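Home & Workshop > Interviews > Automation

The microwave test

Nhi Tô has spent three years teaching robot arms to do kitchen jobs, and she doesn't expect one in her own kitchen. "I've got a dishwasher," she says. "It was cheap, it works, and I know how to fix the filter."

I had come to Floston, where she runs the trials side of a small firm called Cekcombe, because its October newsletter had used the phrase "chore-ready". I wanted to know which chores. Tô winced a bit when I read it out. She hadn't written it.

What the arm is learning at the moment is the microwave. The whole job, as a person would understand it, is to open the door, put a bowl in, shut the door, set the time and bring the bowl out again without wearing the soup. Cekcombe has split this into pieces and is working on each of them separately. I asked how the door was going.

"The door is most of it," she says. "You pull too gently and nothing happens. You pull too hard and the whole oven comes with you. A child gets that in one go, through the hand. We have to get it from a camera and a guess." 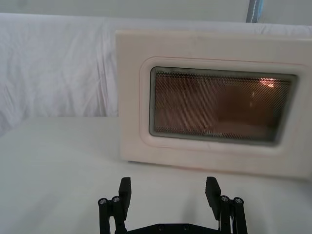
The wrist camera's view: gripper open, microwave ahead.

Her colleague Bảo Đặng, who writes the software, is more cheerful. He talks about the last 200 attempts as if they were a good season for a football club. When I pressed him for the number that had gone right from beginning to end, with no one stepping in, he said it depended what I meant by right. I said I meant soup. He laughed and told me they don't use soup.

They don't use much clutter either. A white table and a plain cloth behind the oven are a long way from the worktop at my house, where the microwave shares its corner with a bread bin, a radio and whatever post hasn't been opened. Đặng accepts the point. "You start clean and then you add mess," he says. "People see the clean part and think we're cheating. It's just the first page."

Perhaps so, but I've been reading first pages for a long time. A rival product, the Sarmiento, was going to fold towels in every launderette. I asked Tô what she would need to see before she believed in any of it, her own work included.

"A thousand goes," she says. "In 100 kitchens I've never been in, with nobody from the company in the room. And then I'd want to know who cleans the robot."

Would she put a date on it? She would not. Đặng would, and did, and then asked me to leave it out.

At lunch they heated their noodles in the other microwave, the one in the staff kitchen. Tô opened the door with her elbow, a bowl in each hand, still talking.

Tagged: robots, kitchens, big promises

Contact the editor | © Femine Magazine | Back to top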